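Home » About » Questions I Get a Lot

Hi, I'm Arben Perić, and I bake sourdough out of my kitchen in Honamville and sell it from the porch on Saturdays. These are the things people email me, so I'm putting the answers in one spot.

How do I order a loaf?
Use the order form by Thursday night. I mix dough Friday morning and I can't squeeze in extras after that (believe me, I've tried, and the fridge only holds so much). I bake 30 loaves a week and the seeded rye goes first.

Can I get some of your starter?
Sure! Bring a clean jar with a lid when you pick up your bread. Mine is six years old and pretty forgiving. Feed it the same day you take it home, then once a week if you keep it in the fridge.

Why is my loaf so flat?
Nine times out of ten the dough sat too long. If it spreads out like a pancake when you tip it from the basket, cut an hour off the rise next time. A cold kitchen in December is a whole different story, and mine can need most of the day. 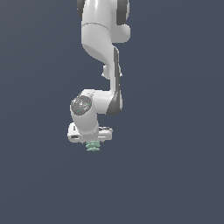 The other usual suspect is a sleepy starter. Drop a spoonful in water before you mix. If it sinks, give it another feeding and go do something else for a few hours.

What flour do you use?
Plain bread flour for the white loaves, plus whole rye from the mill in Trirnmont. I've used supermarket flour plenty of times and the bread was fine, so please don't drive out there just for that.

Do you ship?
No, sorry. I mailed one loaf to my sister in Aquino and it showed up as hard as a doorstop.

Can I freeze it?
Yes, and I do it all the time. Slice it first, bag it, and toast it straight from frozen. It's good for a couple of months, though ours never lasts that long.

Is anything gluten free?
Not from my kitchen. There's flour on everything, me included, so if you have celiac disease please skip my bread.

How do I pay?
Cash in the tin or by card at the door. Plain loaves are $6, and the seeded rye is a dollar more.

Last updated Monday, June 12, 2023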